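Skaltano Place-Name Spellings, release 6

This README covers the table of variant spellings, the source list and the licence. It replaces the notes that were circulated with release 5.

Summary

Skaltano is a list of place-name spellings taken from printed gazetteers, parish maps and shipping notices. Each record links one spelling, as printed, to one modern headword. The table holds 2,419 spellings under 1,272 headwords. It was frozen on January 1, 2022, and corrections received after that date are held over for the next release.

The list is meant for matching names in catalogues and indexes. It does not give coordinates and should not be used to settle where a place was.

Files

spellings.tsv – one row per spelling, tab-separated, UTF-8, Unix line endings
headwords.tsv – one row per modern headword
sources.tsv – short codes and full titles of the printed sources
changes.txt – differences from the previous release, by record number

Columns in spellings.tsv

id: integer, never reused. Deleted records leave a gap.
form: the spelling exactly as printed, including capitals and hyphens. Long s is written as s.
head: key to headwords.tsv.
source: key to sources.tsv.
page: page or sheet as printed. Roman numerals are kept.
conf: a, b or c. See Confidence below.
note: free text, often empty.

How the records were made

Forms were keyed twice by different readers and the two files compared line by line. Hafiz Wattimena and Ridwan Saragih did the first keying, Wahyudi Setiawan the second. Differences went to Patricio Olmedo, who checked the printed page and entered the final reading. Where the page was damaged, the missing letters are given in square brackets and the record is marked c.

Maps were read flat on a table, one sheet at a time. Names that run along a river or a boundary were keyed as a single form, with the spaces between letters removed. 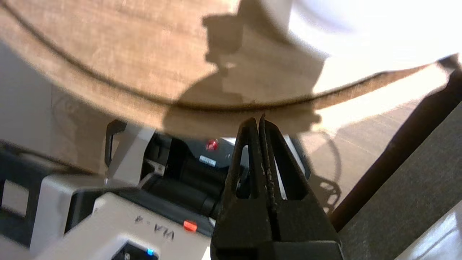

Confidence

a – the form is clear and the source itself ties it to the headword
b – the form is clear, the link to the headword was made by an editor
c – the form or the link is in doubt

Users who need a clean match list should drop c. Dropping b as well removes most of the shipping notices, which seldom say more about a port than its name.

Known problems

Two sources, coded ZAR and OST (the Zarness gazetteer and the Ostrowski index), share a compiler and repeat each other's errors. A spelling found only in these two should be treated as having one witness.

Diacritics in ZAR are unreliable. The printer seems to have run short of accented type part-way through the letter K, and from that point plain letters are used. The forms have been left as printed.

Headwords with a generic element (river, cape, upper, lower) are filed under the specific name, so "Upper Neritz" is found at "Neritz, Upper". Release 4 did the opposite, and scripts written against it will fail silently. 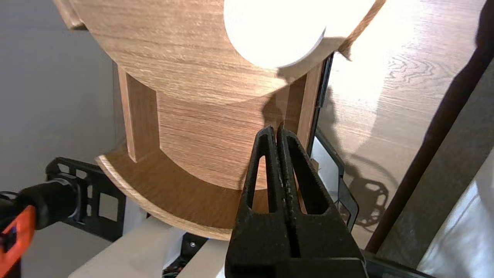

Sorting is by code point and takes no account of local alphabets. A locale-aware sort should be applied after loading if the list is to be printed.

The page column is missing for 50 records from loose sheets. These will be filled in if a numbered copy can be found.

Loading

Read every column except id as text. Spreadsheet programs turn some page values into dates, and the original value cannot be recovered once the file has been saved. Empty notes are empty strings, not NULL.

Licence and contact

The tables may be copied and changed freely, provided that the release number is given. Corrections go to Kamarul Lumbantobing, with the record id, the source code and the page. The next release is planned for October.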